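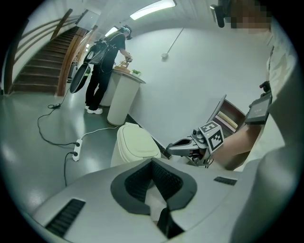
4. Working safely with hand-held grippers

These rules apply to everyone recording with the Drornen gripper set. Read them before your first session. Questions go to Milagros Usuga.

4.1 Before you start

1. Walk the floor. Move power strips and cables out of the walking path, or tape them down.
2. Keep the stairs and the first two yards in front of them clear.
3. Put on the backpack and tighten both shoulder straps. Have a second person check the fit from behind.
4. Put on the headset last. Look down and make sure you can still see your feet.
5. Check that the marker cube is tight and clean. A loose cube spoils the whole recording.

Note: Do not wipe the cube with solvent. A dry cloth is enough.

4.2 During recording

1. Stay at least one arm's length from the next operator, measured with the gripper held out.
2. Say "behind you" before passing anyone who is facing a counter.
3. Keep fingers out of the gripper while the trigger is in use.
4. When you are not using a gripper, hang it from the pack with the fingers closed – never lay it on the floor.

CAUTION: Stop at once if a cable catches. Do not pull it free. Stand still and ask your partner to release it.

4.3 After recording

1. Take off the headset before you turn toward the stairs.
2. Write the take number in the log. Finow numbers start at 3000.
3. Report any cracked finger pad on form 173.

Roy Yeoman signs off the log at the end of each shift. Unsigned takes are not used.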